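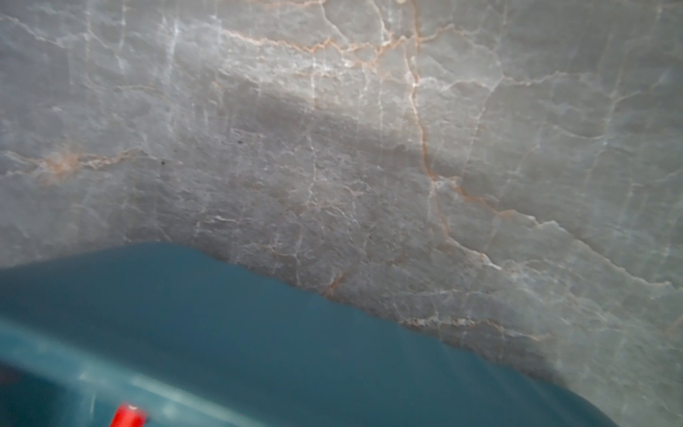
**Can a damp cloth be used on the worktop every day?**

A soft cloth dampened with plain water is suitable for daily use. The surface should be dried with a second cloth afterward.

## 11. Worktop, Tub and Wall Baskets

This section applies to the Takora worktop when fitted with the Urberg tub and the Lougher wall baskets. Wall fixings are covered in the separate Hirkix installation sheet.

### 11.1 Preparing the worktop

1. Remove all small items from the surface.
2. Wipe the surface from the back wall toward the front edge. Do not use scouring powder, steel wool or undiluted vinegar.
3. Dry the surface fully, including the strip below the back rail.
4. Check for grit with the flat of the hand. Grit trapped under a tub will scratch a polished finish.

**Note:** Fine marks are hard to find against a veined pattern. Inspect the surface from a low angle, with the light coming from the side.

### 11.2 Placing the tub

1. Set the tub down flat, with its long sides parallel to the back wall.
2. Leave a clear margin on both sides so that spilled items can be gathered without moving the tub.
3. Lift the tub when changing its position. Do not slide it.

**Caution:** The tub may hold up to 11 pounds. Do not use it as a step or as a support for other containers. 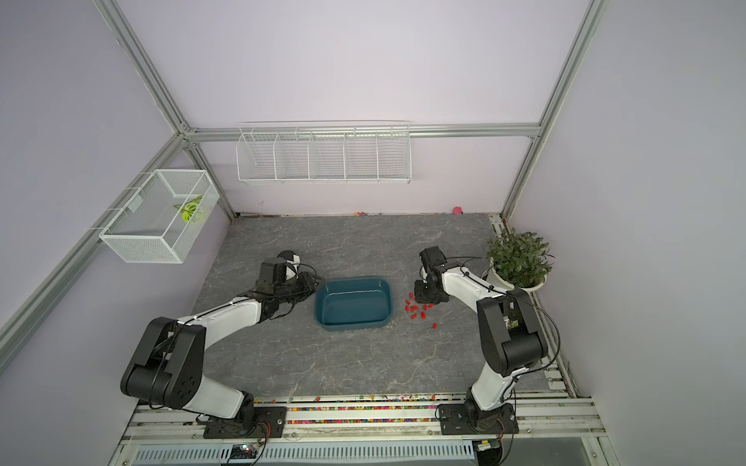 *Figure 2. Tub on the marble-patterned tabletop, with red pellets to its right. Wire baskets are on the back and left walls.*

### 11.3 Collecting loose pellets

1. Place one hand, or a straight-edged card, behind the loose pellets.
2. Draw them together into a single pile before picking any up.
3. Transfer the pile to the tub in small amounts.
4. Check the rear corners and the base of any plant pot — pellets tend to roll there and remain unnoticed.

**Caution:** Small parts present a choking hazard. Keep them away from young children and pets.

### 11.4 Using the wall baskets

Light articles only should be kept in the wire baskets. In the five-compartment shelf basket, load the middle compartment first and work outward. Articles narrower than the gaps in the wire should be placed in a closed bag or kept in the tub.

Potted plants should stand on the worktop with a saucer beneath the pot. Empty the saucer after watering.

Replacement baskets are listed under part numbers 182 and 198.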